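4. Fault Investigation: Unintended Release During the Stacking Task

4.1 Background

The Penrose project required the team to develop a control program by which a simulated arm picks up one die and places it on top of another. All work described in this section was carried out in the Rarkonar simulator. The physical arm in the Flesen laboratory was not to be used until the simulated task had met the department's acceptance limit of no more than 3 failed placements in 200 trials.

The first full series of trials was completed in June. Of the 200 trials, 39 ended with the held die being released before the arm had reached the placing height. The die then fell onto the mat or the table, and in several trials it struck the lower die and moved it out of position. The program did not report an error in any of these cases. It continued through the remaining steps with an open gripper and recorded the trial as complete.

The last point was considered the more serious of the two. A dropped die does little harm, but a controller that reports success after losing its load could not be approved for use near people.

4.2 Test Arrangement

The lower die was placed on a square mat laid on a round wooden table. The second die was held between the two fingers of the gripper and carried toward the first. An overhead view was saved at the start of each approach so that the position of both dice could be compared with the values in the log.

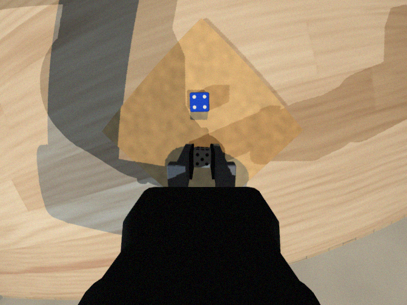
Figure 4.1. Simulated stacking task, overhead view. Dark die held in the gripper, blue die on the mat.

The saved views were of limited use at first. Shadows from the arm fell across the mat and the table, and the program used to locate the dice sometimes placed the edge of the held die too far to one side. The team spent some time on this matter before establishing that it had no bearing on the early release. It has been recorded separately in Appendix C.

4.3 Cause of the Fault

Bradley Wragg compared the logs of the failed trials with those of the successful ones. In every failed trial the "approach finished" signal had been sent while the arm was still moving. The signal was set by a timer and did not depend on the measured position of the arm. When the simulator ran slowly, the timer expired early in relation to the motion, and the gripper opened at the wrong height.

The timer had been copied from the Pleminard exercise completed in the previous term, where the arm traveled a short, fixed distance and the error never appeared. The team did not review the copied code before using it. This was an oversight on our part and is acknowledged as such.

4.4 Corrective Action

The timer was removed. The gripper now opens only when the measured height is within the set limit and the arm has stopped. A second check was added after release - if the upper die is not found resting on the lower one, the program halts, holds the arm still and records a failure. The operator must clear the halt by hand before another trial can begin.

A new series of 233 trials was then run, with the simulator deliberately slowed for part of the series. No early release was recorded. In 3 trials the upper die slid off after a correct release, and in each of these the program halted as intended. The supervisor accepted this result on 21 September 2023, subject to a further review of the halt function before any work on the physical arm.

4.5 Outstanding Items

The behavior of the halt function during a loss of connection has not been tested. The written procedure for clearing a halt is in draft and will be submitted with the final report. Any code taken from earlier exercises is now to be read by a second team member and entered in the change log before use.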